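Verora (banco de ensaio para garras)

Verora é um banco de ensaio para a comparação de garras robóticas, de câmeras de punho e de controladores de força, usado sobretudo em simulação e, em menor medida, com braços físicos. Foi criado no laboratório Tautahi por Darcy Wihongi e Cristóvão Bragança, com a colaboração posterior da firma Gukero, que fabrica garras de dois dedos. A primeira versão pública é de 24 de março de 2018. O nome designa ao mesmo tempo o conjunto de objetos, o protocolo de medida e o programa que executa as provas.

Origem do projeto

O trabalho começou como uma necessidade interna. O laboratório Tautahi tinha de escolher uma garra para uma célula de montagem de ferragens e recebeu de três fornecedores tabelas que não podiam ser comparadas entre si. Um fornecedor indicava a força máxima de fecho, outro a massa que a garra sustentava com o dedo coberto de borracha, o terceiro somente o curso. Wihongi propôs que as três garras fossem modeladas no mesmo simulador e postas diante dos mesmos objetos, com a mesma câmera e o mesmo controlador, de modo que só a garra mudasse de uma prova para outra.

Bragança, que vinha da área de visão, acrescentou a exigência de que o fundo não fosse neutro. Segundo a sua nota de trabalho, um objeto colocado diante de uma parede lisa "é um objeto já meio encontrado". Por isso as cenas do Verora usam pedra com veios, madeira com grão e peças de cores fortes umas ao lado das outras. Esta decisão foi discutida durante bastante tempo dentro do grupo, porque torna mais lento o cálculo das imagens, e foi mantida.

A Gukero entrou no projeto em setembro do mesmo ano. Cedeu os desenhos mecânicos de uma das suas garras e pediu em troca que os resultados ficassem abertos, incluindo aqueles que não lhe eram favoráveis. Shayne Whitelaw, engenheira da firma, passou a ocupar-se das malhas de colisão, que até então eram caixas simples e davam contatos falsos nas articulações.

Composição

O conjunto tem 128 objetos, repartidos em 13 famílias. As famílias foram definidas pela maneira de pegar e não pelo uso da peça: corpos redondos, corpos ovais, hastes finas, placas, alavancas, peças com rosca ou ranhura, e assim por diante. Cada objeto tem um modelo visual, um modelo de colisão, uma massa e um par de coeficientes de atrito. A cor é fixa dentro de cada família nas provas de base e sorteada nas provas de variação.

Os cenários são pequenas composições de blocos, mesas e ressaltos. Neles, um objeto alvo é apresentado com um certo número de objetos vizinhos, que não devem ser derrubados. O alvo pode estar em espaço livre, encostado a uma parede ou parcialmente atrás de outro corpo. A posição inicial da garra é sempre dada no referencial do punho, pois alguns controladores testados não tinham acesso ao referencial do mundo.

Garras comparadas

A versão de base compara três tipos de mecanismo.

O primeiro é a garra paralela de guia linear. Os dedos deslocam-se sobre um trilho e mantêm a mesma altura durante todo o fecho. É o mecanismo mais fácil de controlar, e serve de referência nas tabelas.

O segundo é a garra de barras articuladas, com os dedos sustentados por um paralelogramo ou por uma cadeia de bielas. A ponta do dedo descreve um arco, e portanto a altura de contato muda com a abertura. Os utilizadores que passam de uma garra linear para esta costumam esquecer a correção de altura, e o erro aparece nas peças baixas antes de aparecer nas outras.

O terceiro é a garra adaptativa, em que as falanges se dobram em volta do objeto depois do primeiro contato. Tem bom resultado com corpos redondos e ovais. Nas placas finas o seu comportamento depende muito do controlador, e as medidas publicadas apresentam grande dispersão.

Uma garra de ventosa foi incluída durante algum tempo e depois retirada. O modelo de vácuo era demasiado simples, e Cleiton Leite, responsável pela validação, considerou que os números não representavam nada que se pudesse encontrar numa oficina.

Câmeras

O protocolo prevê duas colocações de câmera. A câmera fixa fica num suporte afastado e vê todo o espaço de trabalho. A câmera de punho segue a garra e olha na direção dos dedos. A segunda perde o contexto, mas acompanha a aproximação até o fim, e na maioria das famílias dá um erro final menor.

A dificuldade principal da câmera de punho é que a própria garra ocupa uma parte importante da imagem. Com uma garra de barras articuladas, essa parte varia durante o fecho, e um detector que foi treinado com os dedos abertos pode tomar uma biela por objeto. O Verora fornece, para cada garra, uma máscara calculada a partir da posição dos motores. O uso da máscara é opcional e deve ser declarado com os resultados.

Leite mediu também o efeito da distância focal. Uma lente mais aberta mostra mais vizinhos e evita choques laterais, porém reduz o alvo a poucos pontos quando a garra ainda está longe. A recomendação do projeto é de usar a mesma lente em todas as garras de uma comparação, mesmo que ela não seja a melhor para nenhuma delas.

Controladores

Três controladores acompanham o programa. O controlador de posição leva os dedos a uma abertura pedida e não sabe nada do contato. O controlador de força fecha até um limiar e mantém a força. O controlador de impedância trata o dedo como uma mola com amortecimento, e é aquele que mais exige do utilizador, porque os seus parâmetros interagem com o passo de tempo do simulador. Um dedo muito rígido com um passo longo começa a vibrar — defeito que foi muitas vezes atribuído à garra por leitores apressados das primeiras tabelas.

Controladores externos ligam-se por uma interface de mensagens. O Molgate, escrito por Rhys Faulkner, é o mais usado entre eles. Divide a preensão em aproximação, alinhamento, fecho e elevação, e grava as forças em cada fase, o que permite saber em que momento uma tentativa se perdeu.

Protocolo de prova

Uma prova completa tem 300 tentativas por garra e por controlador. Em cada tentativa, a garra parte da posição inicial, aproxima-se, fecha, eleva o objeto e o sustenta durante um intervalo fixo. A tentativa é contada como boa quando o objeto continua entre os dedos no fim do intervalo e nenhum vizinho saiu do seu lugar mais do que a tolerância permite. As sementes aleatórias são publicadas com o programa, e a semente 1283 é a que se usa por convenção para verificar uma instalação nova.

São registrados o resultado, o tempo de fecho, a força máxima e o deslizamento do objeto em relação ao dedo. O deslizamento foi acrescentado a pedido de Whitelaw. Ela tinha observado que duas garras com a mesma taxa de sucesso podiam entregar a peça em posições muito diferentes, o que para uma montagem é quase o mesmo que falhar.

A família das alavancas

A família mais citada é a das alavancas, que reúne maçanetas, manípulos e peças semelhantes. Um corpo cilíndrico com um braço plano ao lado oferece à garra duas preensões possíveis, com centros de massa e momentos bem distintos. Se os dedos tomam o cilindro, o braço tende a rodar a peça. Se tomam o braço, a superfície é favorável, mas o peso do cilindro fica todo de um lado. As ranhuras do cilindro são um problema à parte para os modelos de contato, que as tratam ora como superfície lisa, ora como uma série de pequenas arestas.

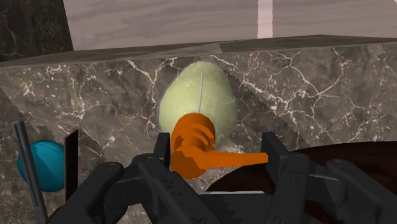 Por que a maçaneta é mais difícil para uma garra de dois dedos do que um corpo oval?
O corpo oval tem muitas preensões quase equivalentes, e um pequeno erro de alinhamento muda pouco o resultado. A maçaneta tem poucas preensões estáveis, e entre elas há zonas em que a peça roda logo que é levantada.

Nas provas desta família, a cor da alavanca ajuda a localização e não ajuda a orientação. Os detectores encontram a peça sem dificuldade contra um fundo com veios, mas erram o ângulo do braço quando este passa por trás de um dedo. Faulkner modificou o Molgate para que a orientação seja estimada antes do alinhamento e depois congelada, solução que outros utilizadores adotaram.

Críticas e limitações

A crítica mais frequente é que o atrito do Verora é constante, enquanto o de um dedo usado muda com o pó e o desgaste. O grupo reconhece a limitação e aconselha a repetir as provas com dois valores afastados. Discute-se também a escolha dos vizinhos: algumas composições são pouco prováveis numa fábrica, e um fabricante pode dizer com certa razão que a sua garra não foi desenhada para elas.

A comparação com braços físicos foi feita somente no laboratório Tautahi, com uma parte reduzida do conjunto. A ordem das garras manteve-se igual à da simulação, mas as diferenças entre elas foram menores. Leite atribui isso à flexibilidade das pontas de borracha, que o modelo rígido não reproduz. Um modelo de ponta deformável existe como ramo separado do programa e ainda não faz parte do protocolo.

Ver também

Preensão robótica
Garra paralela
Controle de impedância
Molgate (controlador)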